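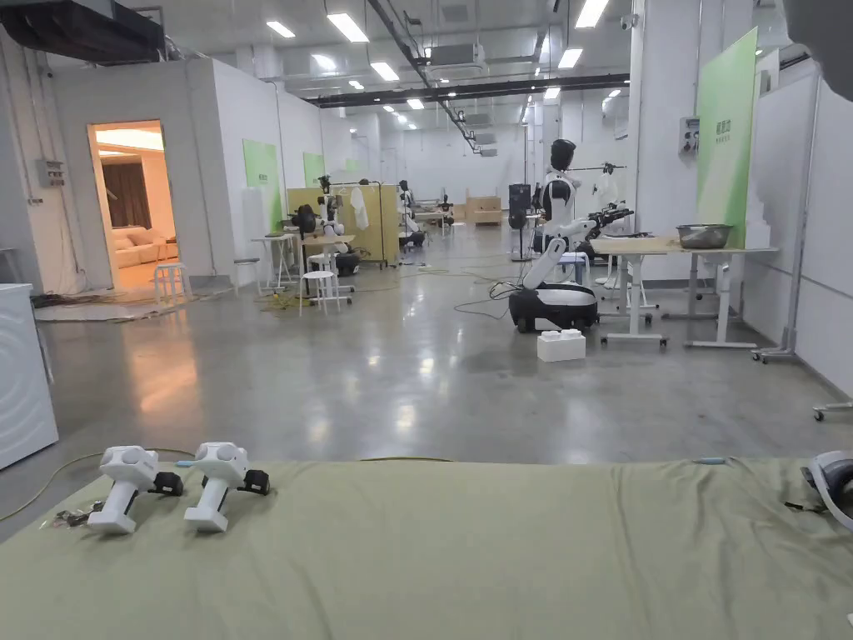
Figure 2. Large indoor space with a polished concrete floor.

Bethel Alemayehu objected, when she read our first draft, that a hard floor does not make a room loud by itself, and that we had given too much weight to the floor and too little to the ceiling. We accept part of this remark. In the Grunder building the ceiling was changed between the two rounds of measurement and the floor was not, and the speech scores still moved less than we expected.

4.2 Floor surface and understanding of speech

Open rooms with bare concrete (Figure 2) are now common in offices that were before used as workshops. The owners like them for the low cost of cleaning. The people who work in them complain mostly of voices from far away, and less of machines or traffic. In our survey 841 workers returned the form, and the word "echo" was written by hand in many of the margins, although no question asked for it.

We played short lists of words through a loudspeaker at 4 positions in each room. The listeners sat at their normal desks and wrote down what they heard. At the Catemine site the lists were read by Hanyu Shi, and at the Moges site by Ebise Alemayehu, so the two sites should be compared with caution. All results in this section are for the band with its centre at 1000 Hz, where the carpets we tested already absorb a fair part of the sound.

With the carpet in place, listeners near the loudspeaker made the same number of errors as before. Listeners at the far desks made more errors, which for an office is the desired result, as a distant talk should be hard to follow. The change was clear at Catemine and weak at Moges. Wanting Peng suggests that the tall glass wall at Moges sends the voice back above the carpet, and we have not measured this.

The July round at Moges was done with the windows open, and we left it out of the table. The values for each desk are given in Appendix B.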